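We use cookies to improve your visit. Accept | Manage settings

Tolerance
By Fuseini Acheampong
December

Amoah set the grip limit to 6 and closed the fingers on the foam. The foam narrowed at the waist. He wrote the figure down and opened them again.

The Ternwood shop shut at five. It was almost 5 already, and the left finger still lagged the right. He had shimmed the pivot twice. The log for the Ellura build ran to 4000 lines, most of them his.
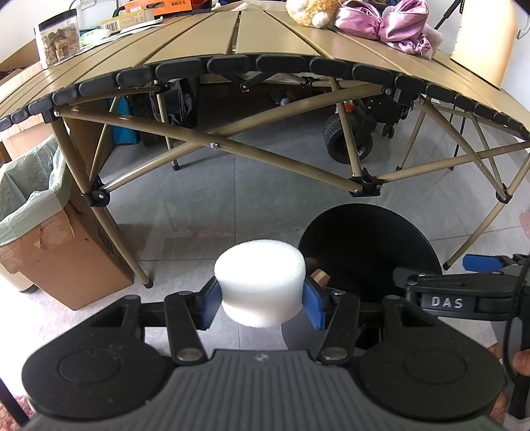
"Try 2," Baidoo said from the stairs.

"Two won't hold it."

"It doesn't have to hold it. It has to let go evenly."

He changed the value, closed the fingers, waited, and opened them. He read the two numbers on the laptop and then read them again. They matched to the last digit.

Baidoo had her coat on. He left the limit where it was and saved the file under her name.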